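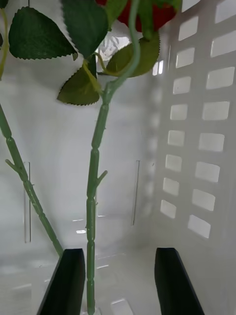 *Figure 6.1. An artificial rose stem between the two gripper fingers, seen from the wrist camera, with a second stem to the left.*

# Chapter 6: Learning from the Wrist View

If you have ever tried to pull one flower from a crowded vase, you already know a good deal about this chapter. Your fingers find the stem, feel for a clear stretch between the twigs, and close, and you hardly look at all! A robot has to be taught every bit of that, and we are going to take our time over how it's done.

Our main case is the Rindport stem study by Bláthnaid McGrath and Belmiro Henriques, who collected 700 demonstrations of a person guiding the arm through a grasp. They held back 76 of these for testing and trained on the rest, first with a fixed overhead camera and then with the wrist camera alone (the order matters, as you'll see in Section 6.3).

Before going further, look again at Figure 6.1 and ask yourself where you would close the fingers. Jot your answer in the margin. We'll come back to it when we get to choosing a grasp height.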